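**Notes for week 2: small packages, and why we sort them by how they open**

Okay, so last time we got through bags and pouches, and I promised I'd slow down once we hit the bathroom shelf. This is me slowing down! If you missed it, the short version is that we're sorting household packaging by how it opens and how it empties, and what's inside comes later. I know that feels backwards. Shampoo next to ketchup bothers everybody the first week.

Start with tubes. A squeeze tube has a flat crimped end, a shoulder that tapers, and a nozzle, usually threaded so a cap can screw on. Once you know those words you can write up nearly any tube in a line or two, which matters, because the Drirnstead shelf list you'll be working from has 3,194 entries and a painful number of them just say "tube, small." Small what? Please don't hand me that.

Hand cream is my favorite to practice on because the printing does so much work. Take a light blue tube marked SEOMOU, with grapefruit slices and whole fruit all over it and an orange label that says GRAPEFRUIT FRAGRANCE HAND CREAM in English, with Chinese above. You've got a maker, a scent and a use before you've even turned it over. Write down both languages if you can (copy the characters, don't translate them and toss the original), and put the brand on its own line.
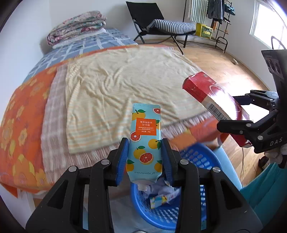
One more thing on caps. Record whether the cap is on, and keep that separate from the type of closure. "Threaded nozzle, no cap" is a perfectly good entry. "Open" is not, because I can't tell from that if you mean the cap is missing or the crimp has split, and I will write a grumpy question mark next to it.

Then boxes. A long cardboard box is a different animal: it has faces, and every face may be telling you something else. Note the main colors, then hunt for the barcode and say which side it's on. Glossy board throws back light like crazy, so tilt it until you can read the print, and if you still can't, write "not legible" and move on. Worn edges go under condition. A little wear is fine to mention, no need for a paragraph (some of you wrote me a paragraph about a toothpaste box last September, and I did enjoy it).

**For next time**

- Pick 17 things from your own bathroom or kitchen and fill in the Prantl sheet for each one.
- At least 2 should be tubes.
- Keep each entry under 80 words.
- Read the Ukell handout on lids, but skip the part on pumps. We'll do those with the Nilham set.

Bring one item you couldn't place. I've got a roll-on thing that's been annoying me for ages, and I'd love a second opinion on it.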